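What I Learned Standing Behind the Yellow Tape

The open day at the Cutuddale lab was on Thursday, October 25, 2018, and by the time I got there the parking lot was full and people were leaving their cars on the grass. I had driven over from Gernberg. I went for two reasons. The county had just put money into the place, and I write about how the county spends money. Also, my sister has worked in a hotel laundry for most of her adult life, and the flyer said there would be a robot that handled towels and bedding.

I want to argue for something simple. Labs that open their doors to the public should show the slow parts. They should show the machine missing, the operator resetting it, and the long wait in between. Cutuddale did this, mostly by accident I think, and it was the best public demonstration I have been to.

Start with how these things usually go. I have been to the big trade show at Nindovitz twice. You stand in a crowd and a man with a headset microphone tells you what is about to happen, and then it happens. The arm picks up the box. The arm puts down the box. There is music. It lasts four minutes and then the crowd moves on and another crowd comes. You have no idea how many tries went into that, or what was arranged ahead of time, or what the arm would do if somebody moved the box over by the width of a hand. You go home believing one of two things. Either the machines can do everything already and your job is gone, or the whole business is a trick. I have heard both from the same person in the same car ride.

Neither is any use to a person who has to vote on something. The county council voted on the Cutuddale grant last February with a packed room, and almost every speaker held one of those two views. My sister's manager holds the first. He told his staff that the machines were coming in a couple of years and they should be grateful for the hours they had. That is a heavy thing to say to a room full of people on the strength of a video.

The open day was run differently. There were handouts, but no microphone. The lab gave each project a bench and a strip of yellow tape on the floor, and you could stand behind the tape as long as you liked. The project I came for is called Arroyo. It has one arm and one bench. The person running it was Kai Hellwig, who had been at it since early morning and looked tired. He answered questions while he worked and sometimes stopped in the middle of an answer to fix something.

The job was to pick up a piece of soft cloth by its edge. That was the whole job. No folding yet, no stacking. I asked why they did not start with folding, which is what the flyer seemed to promise. Hellwig said that folding is mostly a matter of having hold of the right bit of cloth, and that they did not have that solved, so there was no point in pretending to fold.

I stayed for most of the afternoon. The arm would come down, the fingers would close, the arm would lift. Sometimes the cloth came up by the edge. Sometimes it came up by the middle in a lump, which counts as a miss. Sometimes it did not come up at all and the arm went through the rest of its motions holding nothing. After each try there was a pause while the computer did its work, and then Hellwig would push the cloth back into a heap and start again. A boy near me asked his father if it was broken. The father said no, it was practicing. I thought that was a fair answer.

A sheet taped to the end of the bench gave the numbers. They had run 600 tries that month and 87 of them had ended with the cloth held by the edge. There was no chart and no color on the sheet. I copied the figures into my notebook and asked Hellwig whether the people who run the building were happy to have them hanging there. He said he had not asked.

Some visitors did not like it. A couple who had come in behind me watched two tries and left, and I heard the woman say she could have done the whole hotel by now. She is right. My sister can strip and sort a cart of bedding in the time it took the arm to make about five tries. But I think that woman left knowing something true about where the work stands, and the people who watched the show at Nindovitz did not.

There is also the matter of what the machine has to go on. On the monitor beside the bench you could see the view from the small camera mounted on the arm, looking past its own fingers. I had imagined the robot looking down at the table the way I would. It does not have that. It gets a close, soft, blurry view of whatever is right in front of it, and from that it is supposed to know where an edge is. Hellwig let people look at the monitor for as long as they wanted, and a few of us stood there trying to decide, from the picture alone, where we would grab. We did not agree with each other.
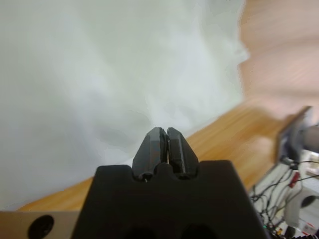
Mireille wrote to me after I described this in my newsletter, and she was not convinced. I sat through the same demonstration, she wrote, and I came away angry. We paid for that building. If a road crew fixed 87 potholes out of 600 you would not write a kind essay about how honest they were. You would ask for the money back. Showing people your failures is fine, but at some point it turns into a way to lower the bar, and I think the lab knows it.

I have thought about that a good deal. The comparison with the road crew does not hold up all the way, because we know how to fix potholes and we do not yet know how to do this. A grant for research buys tries. But she has a point about the bar. A lab that hangs up its numbers once, on an open day, has done a nice thing. A lab that hangs them up every month has given the public something to hold it to. If the figure is the same next fall, we should be able to say so, and the council should hear it before it votes again.

So my request to Cutuddale is a plain one. Leave the sheet up. Put it on the web site too, with the misses sorted by kind, since Hellwig told me they already keep track of that. Hold the open day again, keep the yellow tape and the long pauses, and do not hire a man with a headset. And change the flyer, which said the robot "handles towels and bedding." It does not do that today. It tries to pick up a piece of cloth, and a person could write exactly that on a flyer and I would still drive over from Gernberg to see it.

I told my sister about the afternoon when I got back. She asked if they had tried it with a fitted sheet. I said I did not think so. She said to let her know when they do, and that she would take the day off work to watch.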